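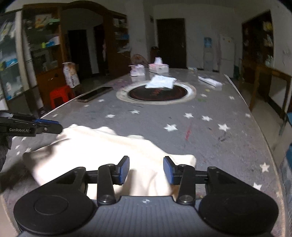
Bench, white cloth between the blue fingertips.

Notebook, crisis game project, January entry, started 9:40 in the morning

Coding is done! All 168 dyads have a signal score and a response score, and the second pass agrees with the first far better than I dared hope. Only four cases are still in dispute, and three of them are the same argument: does recalling an ambassador "for consultations" count as a threat? I say yes if the date of return is left open. The Bognár codebook says no, flat out. I've coded both ways and kept a flag column so we can flip it later.

The fun part is the costly signals. I was expecting public mobilization to do most of the work in getting the other side to back off, and it does do some. But look at the small stuff – canceled leave, moved fuel stocks, a minister who skips a trade fair. When those come before the public statement, the response score jumps. When they come after, almost nothing. I reran it with the Duswood cases dropped (they're long and messy and I never trust them) and the gap got wider, which made my morning.

Things to watch:
The order effect could be a record-keeping effect. Quiet moves only get into the archive if someone on the other side spotted them, so we may be picking the loud quiet moves, if that makes sense. The Grosside files list 666 cables and I've only matched the ones with a clear send time. The unmatched ones might well be the quiet moves that went unseen.

Second worry, the lag window. I used 10 days all the way through. Too short for the older crises, when a letter could sit in a bag for a week before anyone read it. Going to try a sliding window tied to how fast each capital could get word to the other. More work, but I think it's a much better test and I really want to see it.

2:15 p.m. Ran the Prendaston tabletop again with the new rule cards. Blue team got the private warning first this time, and they talked for ages about whether it was real. Great notes out of that. One player wanted to reply with a private warning of their own and the rules had no card for it! Need to write one. Also the turn timer is too tight in round three, everyone rushed their last move.

To do: sliding window script, private reply card, reread the Duswood telegrams from the second week, ask for the missing page of the Grosside index, rename the flag column to something a person can read.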